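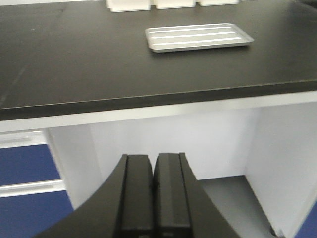

Does a posted cleaning rota tell us how clean a shared laboratory bench is? Very little, on the evidence we have.

Home > Research > Papers > Archive
Filed under: Workplace Hygiene
Print this article | E-mail this article

4.2 Rotas and self-report

The Farnthorpe survey (Matar and Smadi) is often cited as proof that rotas work. It collected 272 replies, and most people said their benches were wiped daily. We are not persuaded. The replies came from the same staff whose initials appear on the rota sheets, and no surface was swabbed. A black benchtop with a metal tray on it (Figure 3) may look tidy, but looks were all the Farnthorpe team had to go on.

Figure 3. Benchtop with shallow ridged tray.

The Wembridge data are better, though not by much. Najjar compared 741 rota entries with door records and found 18 signed by people who had not entered the room that day. She treats this as a small error. We would be slower to do so - the door records show who came in, and say nothing of who picked up a cloth.

Rolland's claim that rotas "build habits" rests on one site, Eldale, followed through a single August when half the staff were on leave. It should be repeated in term time before anyone quotes it again. Section 4.3 turns to swab counts.

Previous | Next | Contents | Contact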